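Stullirov Scoring Board, 12 x 12
Item 88-39

The Stullirov is a flat work surface for scoring and folding cardstock, chipboard up to medium weight, and vellum. It is sized for standard 12 x 12 scrapbook pages and for cards cut from letter-size sheets.

Score channels are spaced at regular intervals across the board, with an additional set for envelope flaps and box sides. Align the sheet against the left fence, hold it flat, and draw the scoring tool toward you along the channel. One pass is enough for cardstock. Chipboard needs two or three light passes – a single heavy pass can tear the top layer.

In the package
Scoring board
Double-ended scoring tool, fine and broad tip
Corner guide for envelopes
Instruction sheet with 4 box templates

Specifications
Maximum sheet width: 12 in.
Warranty: 3 years
Replacement tool: sold separately

Use and care
Wipe with a dry cloth after each session. Remove adhesive residue with a small amount of rubbing alcohol, then wipe again. Do not cut on the board; blades will damage the channels, and a damaged channel leaves a ragged fold. Store flat. Ink and spray mist should be kept off the fence markings.

Compatibility
The Pemetti corner guide fits this board. The older Huvatum guide does not – its locating tab is too wide for the fence.

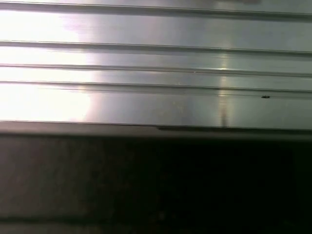 Grooved metal, close view

Ordering
Boards ship in a rigid carton. Orders of 4 or more for classes and store workshops are handled separately; write to Janelle Manalo at the order desk and include the delivery address. Unused boards can be returned within 39 days in the original carton.

Page updated 3 Dec 2024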